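# Home equipment loans: questions we get asked

Prellumham Independent Living Loans, last changed in March

Most of these come from people who have been let down by a scheme before, and we have tried to answer them the way we'd want them answered ourselves. Where we don't know, we say so.

### Is it really free?

The loan is. Getting it home may not be. If you live inside the Prellumham boundary we deliver for nothing; outside it you pay £19, each way. Leaflets printed before last autumn say "free to all", and that is wrong. Ignore them.

### Do I need a diagnosis letter?

No. We ask what you find hard to do. Some other schemes want a letter from a consultant and we have never seen what good it does, given that two people with the same condition can need quite different things.

### How long can I keep something?

32 days. You can renew once if there's no queue for it. Shower stools and perching stools nearly always have a queue.

### Will it help me?

We can't tell you that, and I would be wary of anyone who says they can over the phone. Jar openers, kettle tippers and one-handed boards all look marvellous in a catalogue. A fair number come back after a week with a note saying the old tea towel worked better. Borrow first and spend your own money later, if at all.

### The Grudivow rail says it holds "any user". Does it?

Our fitter doesn't accept that and neither do we. It depends on your wall. We won't put one on plasterboard, whatever the box says, and if you fit it yourself we can't take it back.

### What about the Prokden reminder app?

We lend a tablet with it already set up. It nags you about tablets and meals – some people like this, several have asked us to make it stop. It needs wifi. The firm talks about it "giving you back your independence", which seems a lot to ask of an alarm.

### Can I claim the cost of equipment through my benefits?

Not directly, as far as we know. Please speak to a welfare rights adviser. We are not trained for it and we've heard some very confident bad advice passed round in waiting rooms, ours included.

### Do you take a deposit?

Only on powered items, up to £200. You get it back when the item does. Wear and tear is fine. A missing charger isn't, and we take £5 for a missing instruction book.

### Who are Lukáč?

They clean and check what comes back. We changed to them after complaints about the last lot, and so far we've had fewer. Ask us again next year.

### Can someone else collect for me?

Yes, if they bring your loan number. A photo of it on a phone will do.

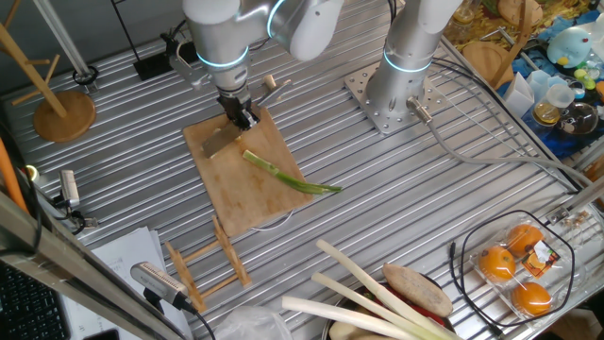
*Spring onion on a bamboo chopping board*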